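Drink Dispensers: Frequently Asked Questions
Fultside Household Notes

How much should I put in the dispenser?
Fill it to 2 inches below the rim. Any higher and the lid pushes liquid out when you set it down.

Can I move the stand with the glass full?
No. Carry the stand and the glass separately, put the stand where you want it, then fill the glass with a pitcher.

Which mug fits under the spigot?
Measure from the table to the tip of the nozzle and take off half an inch. Short, rounded mugs are usually fine. Tall travel cups are not – tip them and they spill.

Where should the mug go?
Directly under the nozzle, with the handle turned out to the side. Hold the mug with one hand and work the lever with the other.
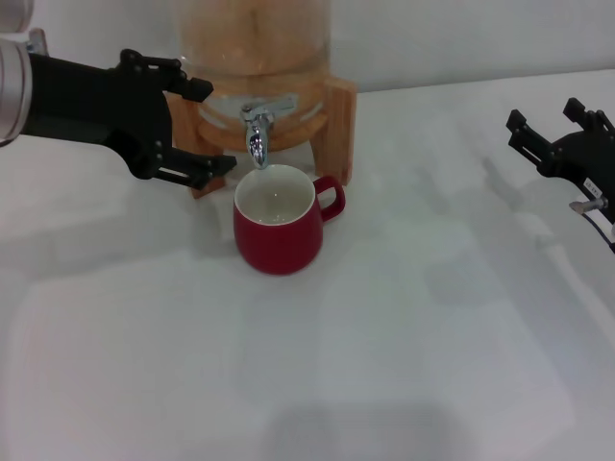
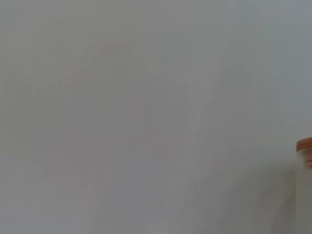 Fultside Household Notes, Issue 55, page 3

The spigot drips after I close it. What is wrong?
Most often the washer is dry or sitting crooked. Empty the dispenser, unscrew the nut on the inside, wet the washer and put it back flat. Tighten by hand only. If it still drips, replace the washer.

Can I use fruit slices or pulp?
Slices are fine if they are too big to reach the spigot. Strain juice with pulp before it goes in. Seeds will clog the valve.

Can it hold hot drinks?
Only if the maker says the glass is heat-safe. Ours is not, so we use it for cold drinks and keep tea in a pot.

How do I clean it?
Run warm soapy water through the spigot, then clear water for 60 seconds. Wipe a wooden stand with a damp cloth and let it dry standing up. Do not soak it.

How long can juice stay out?
Two hours. In July we cut that to one – put what is left in the refrigerator.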